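Off-Topic > Robots, Gadgets, Other Money Pits
Thread: Went to the Destex open day in October, saw laundry

sockdrawer_959
Anybody else make it to the Destex open day? I drove two hours, got a lanyard and a stale bagel, and watched two robot arms think about a red cloth. I stayed for all of it. No regrets, except the bagel.

bobbin_jim
Was there. The folding demo was the good part. Facundo Troncoso ran it and took every question, including the guy who wanted to know if it does fitted sheets. (It does not.)

Rulier
Two arms to fold one rag. My grandmother did a basket in 10 minutes and yelled at us the whole time.

sockdrawer_959
Your grandmother wasn't giving tours.

Jatoi
I'd go easier on them. Cloth is miserable for a machine. A box stays a box when you grab it, a towel turns into a different towel. I used to work on feeders for a hem line and we quit on anything floppier than denim.

Rulier
Fine, but they picked a nice plain rectangle. Call me when it does a shirt with the sleeves inside out.

bobbin_jim
There was other stuff in the basket, Rulier. I don't know if they got to it, I left at 3 to beat the traffic. Did not beat the traffic.

Suno
What did the fingers look like up close? I couldn't get near the enclosure, there was a school group – very polite, very tall.

sockdrawer_959
Skinny tips on big black blocks, and pretty scuffed. I liked that, it looks like a thing that gets used. Two pictures, the whole table first and then the close one:
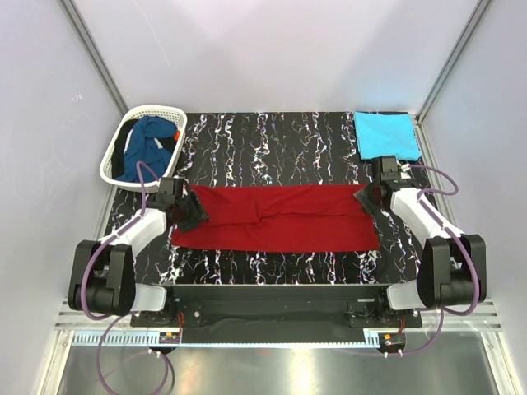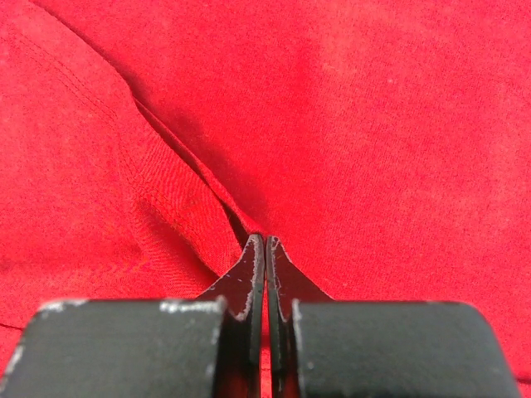
Suno
Thanks! Way more wear than I expected. And that is not much cloth between the tips.

Jatoi
Small pinch is what you want. Grab a big handful and you get a wad, and then you're folding a wad.

Rulier
I have been folding wads for years and my closet shuts fine.

bobbin_jim
What is going on with that tabletop, though? I see squiggles when I close my eyes.

sockdrawer_959
Asked. Got "we like it." Moving on. Does anyone know if they're doing another one in the spring? I'll bring my own bagel.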